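Review: Lokar Cell Practice Guide, second edition
Reviewed by Flor Cuervo
28 November 2024

The Lokar guide is a 132-page spiral-bound manual on running small two-arm tabletop cells. It covers layout, guarding, cable routing, object staging, operator conduct and record keeping. It does not replace a risk assessment, and the first page says so in bold. I used it over one month at the Valderrama teaching lab, where we run dish-handling tasks with two arms on a shared table.

Layout and enclosure. The strongest chapter. Lokar asks for plain, matte walls on the sides the operator does not use, and one open side for access. The reach overlap between the arms has to be drawn on paper before any object is placed. The worksheet for this is good. It took me 31 minutes the first time and far less after that. The guide also asks for a written rule on which arm yields in the overlap. We had no such rule before, only habit.

Cables. Eight pages, mostly sound. Every cable that travels with a wrist should be run through its full range by hand, power off, and checked for snagging at each joint. The guide wants slack kept on the outer side of the arm, away from the partner arm. It is weaker on openings in the table surface. There is one paragraph on exposed wiring at the base, and it says only to "protect as appropriate." A minimum clearance would have been more useful.

Object staging. Start positions are to be recorded by reference to fixed features of the table, such as seams and mounts. Cups start upright unless the task is about righting them. Nothing may start under a resting gripper. I found this last rule too strict for crowded layouts with large plates, and we now allow it with a slow first move – the guide does provide a deviation form for such cases.

Stop and restart. Clear and short. After any stop, both arms are treated as live until both are confirmed off. One person restarts, and that person is named on the sheet. The restart checklist has nine lines and fits on one card. We taped ours next to the stop button.

Record keeping. Overdone. Form 220 asks for the same serial numbers in three places. The companion software from Clirari fills them in, but it is sold separately and would not open logs exported from our Kindodeo controller. I went back to paper.

Index and print quality. The index is poor. "Gripper" has one entry, and it points to the wrong page. Binding and paper are fine, and the book lies flat on a bench.

Worth buying for the layout and restart chapters. Labs that already have a good log system can skip chapter seven entirely. Order number 413 gets the large-format worksheets as well, and I would take those over the pocket edition.
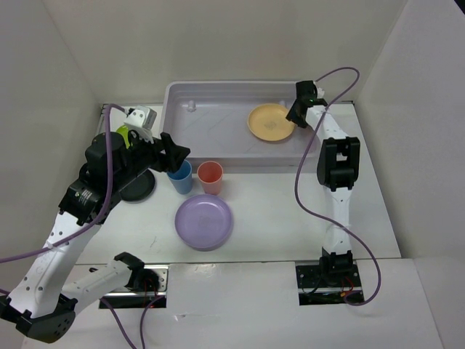

Two-arm table with cups, plates and tray, enclosed on three sides.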